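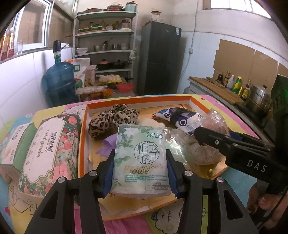 ## Why can you smell a flower from across the room?

I sneezed 5 times yesterday. That got me thinking about noses, and then about smells, and then I couldn't stop, so now you get to read all about it!

Let's start with gardenias. They're white flowers with shiny green leaves, and people love them so much that they get printed on soap boxes and tissue packs. My neighbor Ritva has one in a pot by her back door. In July, when it blooms, I can smell it before I've even opened the gate. How does a flower that stays in its pot get all the way up my nose?

## Tiny bits on the move

Everything you smell is made of super tiny bits called molecules (say it like this: MOLL-uh-kyools). They're much too small to see. A flower makes some in its petals, and they float off into the air. Air is always moving a little, even in a room with the windows shut, so the bits drift and bump and spread out. Some of them get pulled in when you breathe. Hello, gardenia!

Warm air helps. More smelly bits float off when it's warm, so a hot kitchen smells stronger than a cold one. A rock doesn't smell like much because hardly any of its bits ever float away.

## What goes on up your nose

Way up high inside your nose, sort of behind the spot between your eyes, there's a small damp patch. It's packed with cells that have one job: catching smells. When the right kind of molecule lands on one, the cell sends a message to your brain, and your brain says "flower!" or "toast!" or "somebody left their gym shoes in the car!"

You have around 420 different kinds of smell catchers. One smell can set off a whole bunch of them together, a bit like playing a chord on a piano. Change a few of the notes and you get a different smell. So with just those catchers you can tell apart way, way more smells than that.

And when you have a cold? The inside of your nose swells up and gets full of goo, so the bits can't reach the patch. Soup tastes boring then too, because a lot of what we call taste is really smell.

## What's in it for the flower?

Flowers don't make perfume for us, sorry! Many of them are calling to insects. An insect comes for a sweet drink, gets dusty with pollen, and carries it to the next flower. Then the plant can make seeds.

White flowers like gardenias often smell strongest in the evening. Moths fly at night, when bright red or blue petals would be hard to see, but a pale flower with a big smell is easy to find.

## Try it yourself

You'll need a grown-up, a friend, a scarf for a blindfold, and an orange.

1. Put the blindfold on your friend and have them stand at the far end of the room.
2. Peel the orange as quietly as you can.
3. Start counting seconds in your head.
4. Ask your friend to shout when they smell it.

My nephew Oskari shouted at 81. Then we shut the door, turned on a fan behind the orange, and he got it a lot sooner. Try it with a cold orange from the fridge and see if your number changes.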